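Projects > Year 2 Engineering > Visit Reports
5/12/22
Report by a second-year student, Group 3
Print this page | E-mail this page

Visit to the Derner open day

Our group went to the Derner works in Kistovon to find out whether a small firm could really use a robot arm for mixed picking. The leaflet said it could. I went expecting to be sold something, and I was not far wrong.

The first half was a talk. Derner has been working since July on a program called Manole, which is meant to teach an arm in simulation before it is let loose on real goods. We were told it had done over 800 practice picks this way. When somebody asked how many of those had failed, the answer was that failures are "part of the training", and the talk moved on. I would have liked a number.

Then we were shown the simulator, with the view from the wrist between the two gripper fingers.

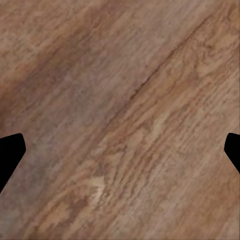
A wood-grain pattern is a fair thing to put under a gripper, as plain grey would be too easy. But it is still a pattern, and a matt one. Real benches have glare, glue, dust and pencil marks on them, and I asked if any of that was in the training. The surface can be swapped for others, we were told, but we did not see it done.

The live demonstration came last and used a Grallard arm behind a screen. It had three tries at lifting a small carton and managed two. Two out of three sounds all right until you think of a whole shift. The staff blamed the lighting in the hall — which was rather my point about glare.

I do not think the visit answered our question. The simulator is clearly useful for trying ideas cheaply, and I would use one for our own project. What we lacked was any test where the same task was run on the screen and on the real arm, with both results written down. Our group has asked Derner for this by e-mail. The reply so far is a brochure — the same one we were given at the door.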